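Dead legs and dripping taps: my term project on water in the Purley building
Sze-wing Peng, Facilities Management, second year
Handed in Jan 22, 2023

I picked this one because my hands were freezing. The washroom taps on the upper floor of Purley take ages to run warm, and when I moaned to my tutor, Oratile Masilela, she said fine, go and find out why (so that was my topic sorted!).

What I did
I listed every basin on the two upper floors, which came to 32, and ran the hot tap at each one with a stopwatch and a cheap probe thermometer. Pravesh Mokoena from the building team lent me the pipe drawings, which date from before the refit, so a fair bit of the pipework on them isn't there any more. We spent an afternoon in the ceiling void pencilling in the changes – filthy work, and I'd wear a hat next time.

What I found
Most basins were warm within 30 seconds. The slow ones were all at the far end of the corridor, past the old kitchen. When the kitchen went, the hot return pipe was capped on the wrong side of the branch, so everything beyond it just sits in the pipe until somebody opens a tap. We also found two dead legs left over from the kitchen sinks, both still full of water, and Pravesh was much crosser about those than about my cold hands.

I tried a Prekuvico flow restrictor on two of the slow taps and it was a daft idea, as less flow meant an even longer wait. I've left the readings in anyway.

What I'd suggest
Cut out the dead legs first. Then extend the return to the last basin and lag it properly. Until that's done the far taps want flushing every week, and it should be written down. Nokuthula Kekana checked my costs and says the return could be done in August while the floor is shut.

Thanks to her, and to Eugeniusz Kurek for the ladder. 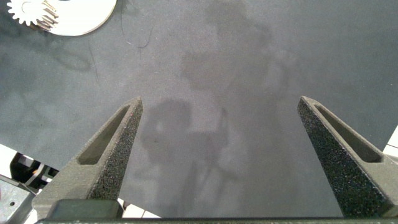
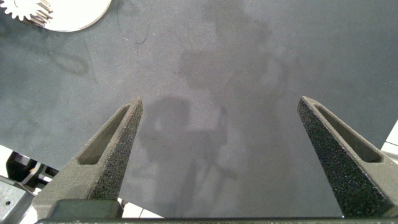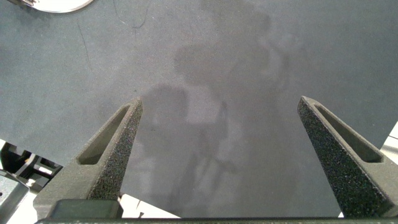 Figs 1 to 3. The two gripper fingers, with the gap between them.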